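Tarkberg Public Notices Corpus

Version 2, released in May. Maintained by Itulel.

Summary

This corpus holds 2,000 public notices issued by health and consumer agencies and by the press offices that speak for them. It covers product recalls, licensing decisions, changes of agency name or logo, inspection results and statements made at official events. Each notice is stored as plain text with a small set of labels. The corpus was built for work on topic sorting, speaker attribution and summary writing.

Contents

notices.jsonl: one record per line, 2,000 records
labels.csv: topic and speaker labels, keyed by record id
splits/: lists of ids for train, dev and test
guide.txt: the labeling guide used for this version
changes.txt: differences from version 1

Record fields

id: string, stable across versions
title: string, as printed on the notice
body: string, paragraphs separated by a blank line
issuer_type: agency, ministry, press office or other
month: string, month name only; empty if the notice carries none
topic: one of the six topics listed in the guide
speaker_role: string, the office held by the main speaker, or empty
quoted: true if the body contains direct speech

Names of private persons were replaced with a placeholder before labeling. Names of office holders were replaced with the title of the office. The placeholder is the same token throughout, so two different people in one notice can't be told apart. Use speaker_role if you need to separate them.

Splits

The test split has 200 records and the dev split has 182. All other records are in train. Notices that repeat the same event with small wording changes were grouped first, and each group was placed in one split. The grouping used shared runs of words, with a manual check of groups larger than two.
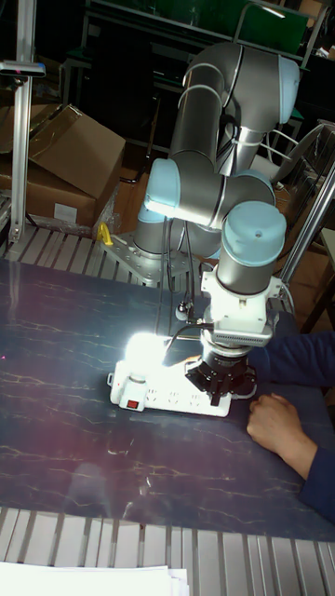
Labeling was done in two passes. In the first pass each record got one topic and, where it applied, one speaker role. In the second pass a different labeler saw the record without the earlier labels. Disagreements went to a third reader, whose choice is the one stored. A set of 100 records was labeled by everyone before the first pass and used to settle the wording of the guide. Those records are in train and are listed in splits/calibration.txt.

The Illés tokenizer was used for the length limits. Any notice over the limit was dropped whole. Nothing was cut short. If you use another tokenizer, expect a few records to run past the limit given in guide.txt.

Known problems

Ceremony reports often mix two topics, such as a new logo and a new licensing rule. Only one topic is stored. The guide says to pick the topic of the headline, and labelers did not always do so.

Reported speech without quotation marks is marked quoted: false, even where the wording is clearly the speaker's own.

Recall notices from the Lostusitz set use a fixed template. A model can learn the template and score well on the recall topic without reading the product details. Report results with and without these records. They carry ids starting with "lz".

Tables inside notices were flattened to text. Column order was kept, but empty cells were lost, so batch numbers may not line up with product names.

Uses to avoid

Do not use the corpus to check if a product is safe or if a recall is still active. The notices are not updated after collection. Do not use the topic shares as a measure of how often agencies act on a given matter. Records were picked to fill out the smaller topics.

Loading

Files are UTF-8 with Unix line endings. The labels file is comma separated with a header row, and fields that contain commas are in double quotes. Join on id. Version 1 ids still work, except for records listed as removed in changes.txt.

Changes from version 1

The "events" topic was merged into "agency identity".
Exact copies were removed.
The speaker_role field was added.
The month field no longer includes the day.

Corrections

Send the record id, the field and the proposed value to the Itulel data desk. Label fixes are collected for the next version. Requests to remove a record are handled at once, and the id is retired.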